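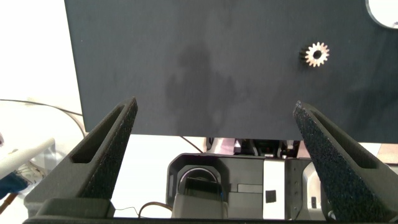 Sichtprüfung Montagetisch Zahnradsatz, Werkstatt Zimisum, Stand 2022-05-26. Geprüft wurde nach der Liste für Kleinteileplätze, die Anmerkungen stehen jeweils beim Punkt. Das messingfarbene Zahnrad an der dunkelgrauen Fläche zeigt einen Kranz kurzer, gleichmäßiger Zähne, auf der Fläche selbst liegen feine helle Staubspuren. Staub neben Verzahnungen gilt bei uns als leichter Mangel und wird vor Schichtbeginn mit dem Pinsel entfernt, keine Druckluft.

1. Arbeitsfläche
Matte liegt plan, keine Stolper- oder Hängekante: in Ordnung.
Oberfläche der Matte: Schlieren und leichte Scheuerspuren, vor allem links. Kein Mangel, Reinigung mit dem Mittel von Dotis, nicht mit Aceton.
Tischplatte neben der Matte: frei von Werkzeug, in Ordnung.

2. Leitungen und Stecker
Kabel dürfen nicht unter die Matte geführt werden und nicht auf ihr schleifen. Freie Stecker sind zu sichern oder abzunehmen. Prüfung bei ausgeschalteter Anlage, Zugentlastung von Hand. Nachprüfung im Oktober.
Typenschilder und Aufkleber müssen am Bauteil bleiben. Unleserliche werden bei Ekinci nachbestellt. 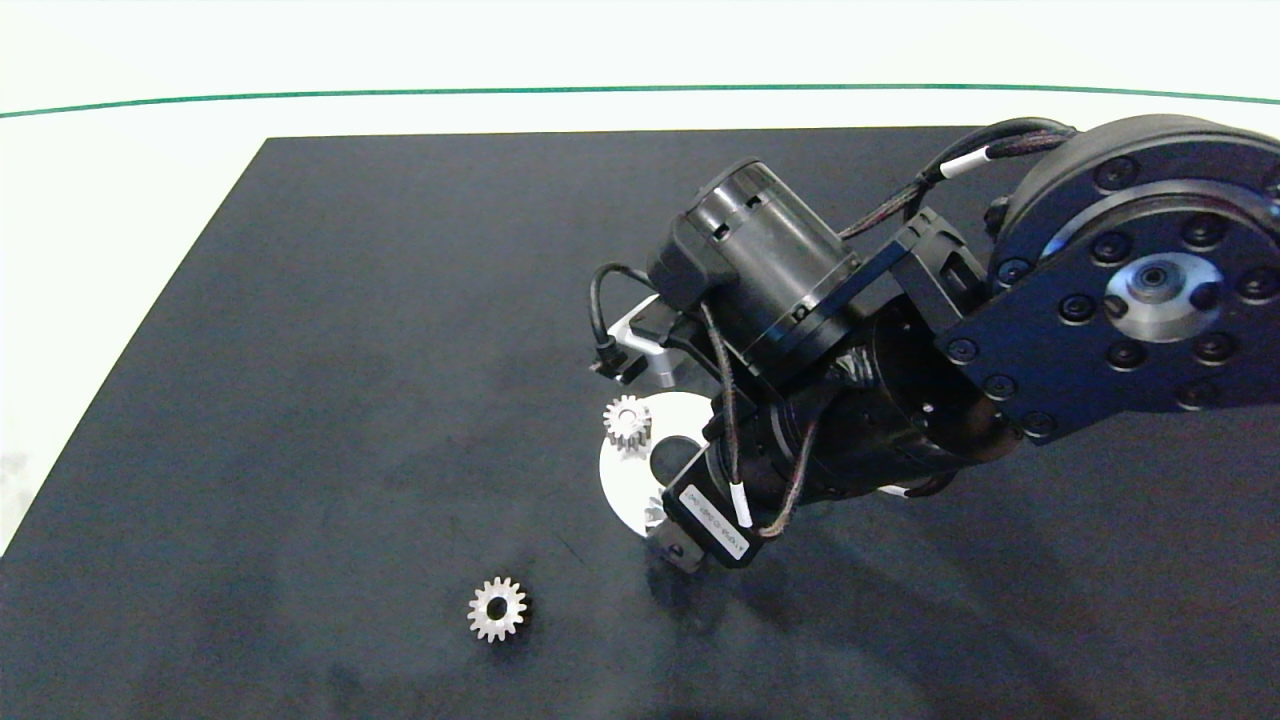 Ekinci weist darauf hin, dass Schilder nur mit vollständiger Seriennummer nachgeliefert werden und die Bearbeitung 13 Werktage dauert. Man solle die Nummern deshalb abschreiben, solange sie noch lesbar sind, und nicht erst bei der Bestellung danach suchen. Der Hinweis ist übernommen, die Liste bekommt dafür eine eigene Spalte.

3. Zahnräder und Stifte
Zähne auf Grat und Ausbrüche prüfen, Bohrung auf Späne. Handschuhe nur dünn und eng anliegend, keine Stoffhandschuhe.
Stifte müssen fest und gerade sitzen. Ein leerer Stift ist während der Montage zulässig, bei Schichtende nicht.
Lose Zahnräder kommen flach auf die Matte, mit Abstand zum Werkstück und nie an die Tischkante.
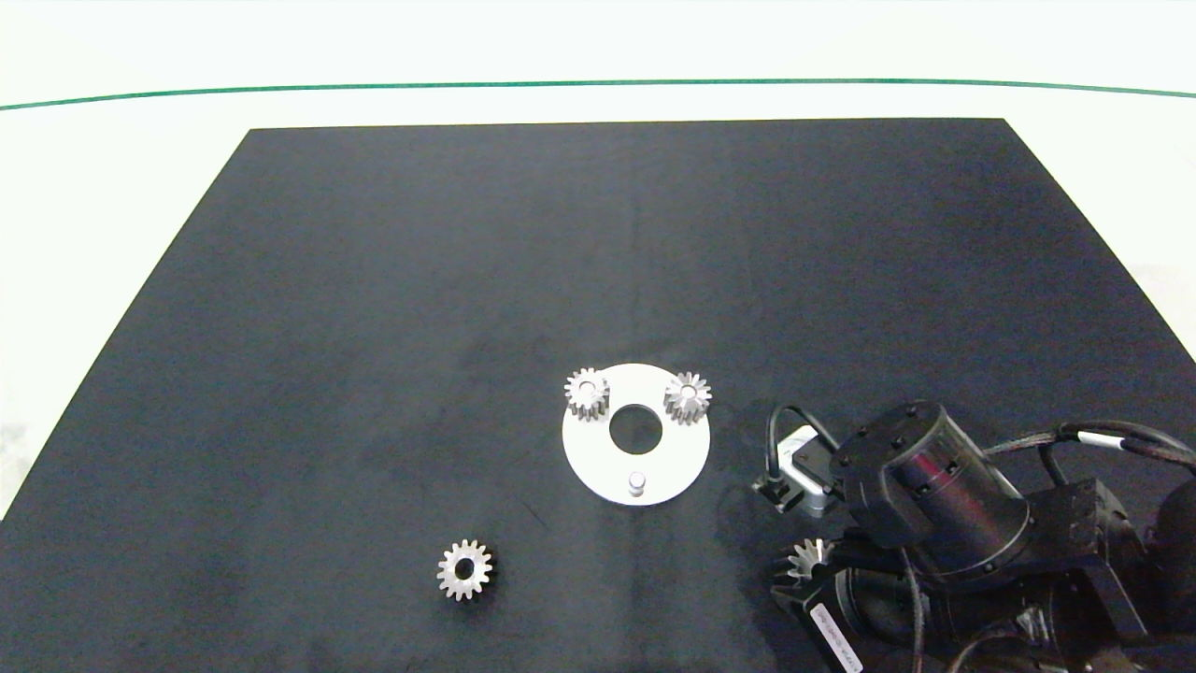
Für die Ablage loser Teile gilt außerdem: Bei Schichtende zurück in die Schale von Fusex, Deckel zu. Heruntergefallene Räder werden aussortiert, auch wenn kein Schaden zu sehen ist. Lagerbestand laut Karte 108 Stück, Karte bitte weiterführen.

4. Quetschstellen
Nicht in kämmende Räder greifen. Drehprobe nur mit dem Stäbchen. Lange Haare zusammenbinden, Ringe ablegen.

5. Offen
Pinsel ersetzen, der alte haart.
Spalte für Seriennummern in die Liste eintragen.
Aushang zu Punkt 4 erneuern.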